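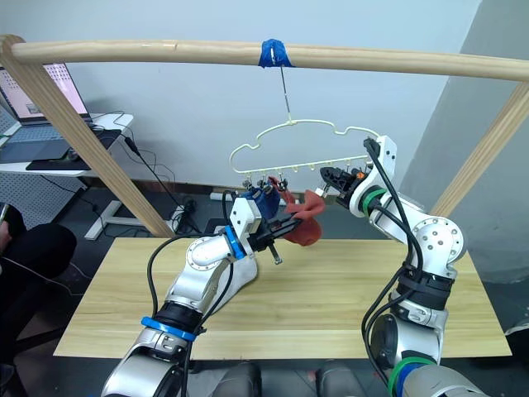

How to Dry Socks Indoors on a Clip Hanger (and Keep the Pairs Together)

Posted Wednesday, June 12, 2024

I have owned a dryer for most of my adult life and I still hang my socks. The elastic lasts longer, nothing gets eaten, and I like having a row of them up there like little flags. If you've got one of those plastic hangers with clips along the bottom and you're only using it for delicates, you're missing out!

I started doing this in February, when the dryer quit and the repair was going to be $147. I did pay for it eventually (towels, you win) but by then the socks had moved out of the dryer for good.

What you'll need

A clip hanger. Any shape. The cloud-shaped ones are cute and work the same as the plain ones. Mine came from Gimar, which is a discount store near me where you have to dig a bit.
Something horizontal to hang it from. A wooden pole on slanted legs is great. So is a shower rod or a closet bar.
A metal hook, or a piece of stiff wire you can bend into one.
Tape, the stretchy kind or plain electrical tape.
A table or a counter close by for laying things out.

Step 1: Fix the hook so it can't wander

This is the part most people skip, and then they wonder why the hanger slides down to one end. Find the middle of your pole, set the hook there, and wrap the tape tightly around both the pole and the top of the hook. Go around more times than you think you need. I used bright blue tape because it was in the drawer, and now I'd pick it again, it looks kind of cheerful against the wood.

Give it a good tug. If the hook twists, take the tape off and start over (adding more on top of a loose wrap just makes a bigger loose wrap, ask me how I know).

Check the height too. You want the clips around chest level, so you're not working over your head. My first setup hung off the top of a door frame and my shoulders hated me.

Step 2: Squeeze, then shake

Socks straight from the washer hold more water than you'd think, mostly in the toes. Run the spin cycle a second time if your machine lets you. Mine's an old Sawatzky that spins at 1,000 and no faster, so I also roll the thick ones in a towel and lean on them for a few seconds.

Then shake each sock out hard. Stick your hand in and push the toe out if it's balled up. A sock that dries scrunched stays scrunched.

Step 3: Lay them out before you clip

Put the socks down flat on the table and match them up. You can do this as you go, but I find I lose one every single time, and it's always a gray one. Grays are the worst. I have light gray, medium gray, and a gray that used to be black, and under a kitchen bulb they're all the same sock.

Wipe the table first if it's bare wood, and don't leave the damp ones sitting on it all afternoon.

Step 4: Start clipping

Hold the bottom bar steady with one hand so the whole thing doesn't swing, open a clip with the other, and slide in just the edge of the sock. A small bite is plenty. Bunch up too much fabric and the clip pops open as soon as you let go, plus that thick wad takes forever to dry.

Cuff or toe? People get surprisingly heated over this one. I clip at the toe when the cuffs are stretchy, so the weight of the water isn't pulling on the elastic. For little ankle socks I clip whatever I grab first and move on with my life. 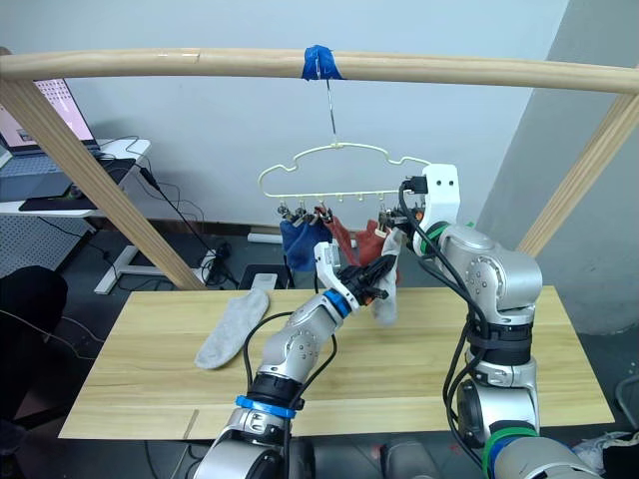
Blue sock on the left, then the reds, with a gray one going up and a light gray one still on the table.

Step 5: Mind the balance

One hook in the middle means the hanger tips if you load one side. Put the first sock near the center, then go one left, one right, and so on. The heavy hiking socks go closest to the middle. If it's leaning when you're done, swap two socks and it usually sorts itself out.

Leave a gap between neighbors if you have clips to spare. Mates go next to each other, so at the end you can unclip two at once and fold them right there. I love this part!

Step 6: Wait, and flip if you need to

Thin cotton socks hung after dinner are ready for me by morning. Wool takes longer, and the heels are always last. Feel the heel before you put anything in the drawer. A small fan across the room helps a lot in muggy weather; I have a little Drumari one that I leave on low.

If the toes are stiff, rub the sock between your hands for a second and it softens up.

A few things I've been asked

Do the clips leave marks? Sometimes, on thick socks. They go away once you wear them.

What if a clip breaks? Leave it and use the next one. I'm down two and haven't missed them.

Can I hang other stuff this way? Sure. Washcloths, baby hats, gloves (by the fingertips), reusable produce bags. I wouldn't hang a wet sweater, it'll stretch, and your tape won't thank you.

Is it worth getting a real drying rack? If you've got the floor space, go for it. I tried a Prornico folding rack and it's fine for shirts, but the socks kept slipping off the bars and landing behind the radiator. I still use both on sheet day.

Next time I'll write up what I do with the odd ones. I have 11 at the moment.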